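# Is It Really Good for You? How to Be Suspicious of a Drink

People who sell drinks would like you to feel something before you've had a single sip. They'd like you to feel thirsty, obviously. They'd also like you to feel that this drink is fresher, cleaner and cleverer than the one next to it. Some of that might be true. Quite a lot of it is paint.

So let's do some doubting.

## Green means healthy. Does it?

Think about the colour green. Grass is green. Lettuce is green. Traffic lights go green when it's all right to move. By the time you're seven or eight, your brain has decided that green is on your side, and the people who design bottles know it.

But a colour can't do anything to a drink. If you took the greenest cap in the shop and screwed it on a bottle of syrup, you'd have a bottle of syrup. I asked Arben Popescu, who teaches cookery at Stundon, whether any rule says a green lid has to mean something healthy. He doesn't know of one, and neither do I. If you find one, write in. I would want to see it in print.

White is another favourite. White makes us think of clean sheets and snow and doctors' coats. A white label with lots of empty space on it seems to be telling you that the drink is simple and has nothing to hide. Perhaps it hasn't. An empty space is still just a place where nobody has written anything.

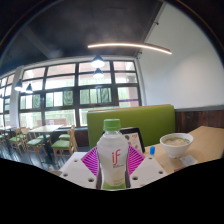 Cafés are a good place to practise, because you usually have to sit and wait for something anyway. Pick any bottle on any table and ask what your eye goes to first. With the one in this picture it's probably the bright green cap, or else the big red "if" on the label. The grey writing under it is much smaller, and I'd guess most people never get that far. There is a pale green band near the bottom too, in case you had forgotten about green. None of this makes it a bad drink. It might be a very nice one. All I'm saying is that the biggest thing on the label is a name, and a name isn't a fact about what's inside.

## Where the facts usually are

Turn the bottle round. On most drinks the useful part is at the back, in small letters, and it's called the ingredients list. In Britain the ingredients go in order of weight, with the heaviest first. If water comes first and fruit comes last, then there's more water in there than fruit, whatever the front says.

You should also find a little table of numbers. One line says "Carbohydrate" and under it is "of which sugars". That's the line I go to.

Now be careful, because there's a catch. The number is often for 100 ml, and your bottle may hold a lot more. Suppose it says 10 g of sugars in 100 ml. If the bottle holds 500 ml, that's five lots of 10 g, so finishing it means drinking 50 g. The label didn't fib. It just left the sum to you.

## But surely fruit sugar doesn't count?

My nephew Ashton Ormsby is 11 and thinks he has caught me out here. He says sugar from fruit is natural, so it's fine, and his proof is that apples are fine.

Apples are fine. But when you eat an apple you have to chew it, and it's full of a stringy stuff called fibre, and after one or two you've had enough. Juice goes down much faster, and a lot of the fibre can get left behind when the fruit is squeezed. Your teeth don't ask whether the sugar came from an orchard. The germs that live on them will use it either way.

"Natural" is a slippery word in any case. Nettles are natural. So is mud.

## Try it yourself

You need three empty drink bottles, some plain paper and sticky tape.

1. Look at the fronts only. Put the bottles in order, from the one you think has the least sugar to the one with the most. Write your order down so you can't cheat later.
2. Wrap paper round each front so that just the back shows.
3. Find the sugars for 100 ml on each one and put them in order again.
4. Compare your two lists.

Ashton's lists didn't match. Mine didn't either, and I'd been smug about it all morning.

If yours match perfectly, don't believe it yet. Three bottles isn't many, and you may have been lucky. Try it with three more.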